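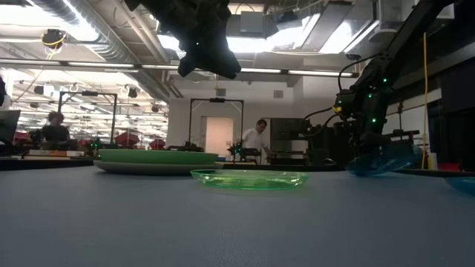

Reviewed by Nesrin Güler
Equipment Reviews, Hastdale Center for Applied Robotics
January 19, 2021

Product reviewed: Brenidia Tableware Set with Clorovex recording software
Use at Hastdale: collection of two-arm demonstrations for imitation learning
Price paid: $805, single-site license included

The Center purchased the Brenidia set for its program on household handling. The program trains a policy from demonstrations in which an operator guides two arms through the stacking, separating and clearing of dishes. Earlier work had relied on whatever dishes staff could supply, and the records of that work were difficult to compare from one month to the next. A piece would break or go home with its owner, and the replacement would differ in height or rim width.

The set is sold as a matched collection of plates, bowls and small dishes in opaque and translucent finishes. The software is sold with it and is not offered separately. This review covers both parts. It does not cover the arms or the tables, which the Center already owned and which the vendor did not supply.

Setting Up

Installation of Clorovex took one morning. The program asks for the name of each camera, the order in which the arms are connected, and a storage location. It then makes a short trial recording and plays it back with all views side by side. On our first attempt the left and right wrist views were exchanged. The trial playback made the error plain before any real session had begun, and the correction required one change in a menu.

The printed guide is adequate for staff who have run such a station before. It assumes that the reader knows how to check that camera clocks agree, and new operators at Hastdale needed help with that section. The vendor's support desk answered our two written questions within a working day. The second answer included a corrected page for the guide.

The Tableware 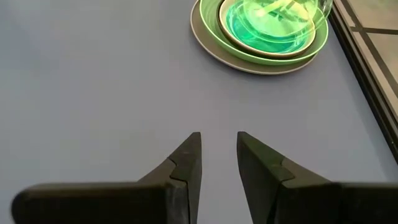 Variety of surface matters more to our program than variety of shape. A policy that has learned only from opaque dishes tends to look for a firm outline, and a clear dish offers several outlines or none. The Brenidia pieces address this well. In a nested stack seen from the wrist, the transparent yellow-green vessel on top leaves the dishes under it in plain view, so that the teal dish and the cream rim around it are as easy to find as the edge that the fingers must reach first. Operators commented on this during their first sessions and asked for the wrist view to be enlarged on their monitor. Clorovex permits this, although the setting is lost when the program is closed.

The rims deserve mention. Several are thin enough to be taken between two fingertips without much care in the approach, and operators who had used heavier dishes reported fewer repeated attempts. The shallow plates are harder. When a plate lies flat, very little of its edge is available to a gripper, and the usual method is to tilt the plate with one arm and slide a finger of the other arm beneath it. This is a useful behavior to record and we would not wish the plates to be changed. The vendor might, however, warn buyers that the first sessions with them will be slow.

The translucent pieces scratch. By the end of December the most used ones had fine marks on the underside. For household work the marks are harmless and perhaps even welcome, given that real dishes are seldom new. A group that needs constant appearance over a long project should order a second set and keep it in its box.

Cleaning is simple. Fingerprints show clearly under overhead lights, and our session sheet now includes a wipe with a dry cloth at each change of operator.

Recording with Clorovex

Each demonstration is stored as an episode. The operator begins and ends an episode with a foot pedal, which leaves both hands on the controls, and a tone confirms that recording has started. At the end the operator marks the episode as accepted, failed or uncertain. The third choice is an uncommon feature and one that our staff came to value. Uncertain episodes are placed in a queue for a second person to judge, and the operator may continue without delay.

During the review period the Center recorded 2,279 episodes. Of these, 263 were removed. Most removals came from a pedal pressed too late, so that the first movement of an arm was missing. Clorovex can keep a short period of video from before the pedal is pressed, but this function is switched off when the program is installed and is described only in an appendix. Buyers should switch it on before the first session.

The instruction prompts are the strongest part of the program. A supervisor writes a list of tasks in ordinary sentences, such as "Place the small bowl inside the large bowl," and the program presents them in mixed order. It keeps a tally by task and by starting layout, and it will call for a layout that has been neglected. Before we had this tool, operators drifted toward the layouts they found comfortable. Dishes appeared again and again in the middle of the table, and the resulting policy was poor near the sides.

The search function is weaker. Episodes may be found by date, operator or task. They may not be found by the pieces used, even though the supervisor has already entered that information. We exported the records and built our own index, at a cost of several days. The exported files were complete and well labeled.
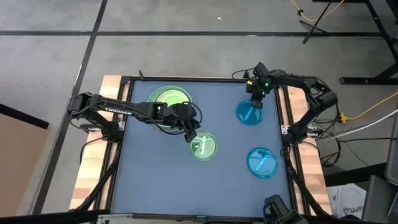
Two Arms, One Operator

The set is described by its vendor as suitable for both one-arm and two-arm work. In our experience the larger benefit is in two-arm work, where one gripper steadies a dish while the other adds to it or removes something from it. The pieces are light. A single gripper reaching into a nested stack will often push the whole stack along the table, and the second arm is then needed to hold it.

Clorovex records both arms on one timeline and shows a warning when either one falls behind. The warning appeared on several occasions and was correct each time; a loose cable was responsible. We would prefer that the program stop recording when this happens. At present it continues, and the operator who has not noticed the small amber text will complete an episode that has to be discarded.
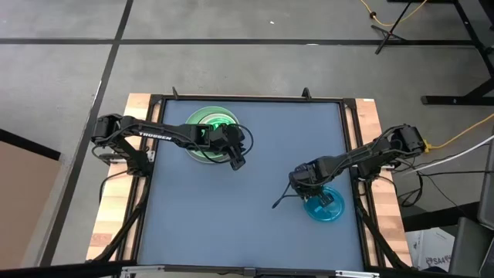

Occlusion is the principal difficulty in any overhead record of this kind, and buyers should plan for it before deciding how many views to store. An arm that must reach a dish from above will also cover it. With the left gripper over the green bowl, much of the bowl's right side is lost to the overhead view, and the right gripper at the rim of the cyan bowl creates a similar problem on the other half of the table. The wrist views supply part of what is missing. Clorovex can mark the periods in which a chosen dish is hidden, but the marking must be done by hand after the session, at a pace that our reviewers found tiring. We limited it to a sample of episodes.

Storage should be considered at the same time. The program keeps every view at full size unless told otherwise, and our first disk, which had 900 gigabytes free, was filled well ahead of our estimate. Reducing the size of the overhead view alone gave enough relief for work to continue, with no effect on training that we could measure.

Comparison With Earlier Practice

Our previous arrangement was the recording script written for the Center by the Sheikh group. It was free and dependable, and staff could alter it as they wished. It had no prompts and no review queue. For a small project with one experienced operator, it would still be a reasonable choice. Where several operators share a station across shifts, the time saved by the Clorovex queue and task tally justified the purchase within the review period.

The license allows one site and any number of stations. Updates are included for a year. The renewal price was not available in writing when this review was prepared, and buyers should ask for it before they order.

Rating

Tableware: recommended. A second set is advised for projects lasting longer than a year.

Software: recommended with reservations. The reservations concern the search function, the lag warning and the pre-pedal recording that is off at installation. The vendor has stated that the lag warning will be revised, and the Center will test the revised version when it is supplied.

Documentation: acceptable for experienced staff. Centers that are training new operators should set aside time to write their own short guide to the clock check. A copy of the Hastdale guide may be requested from the equipment office.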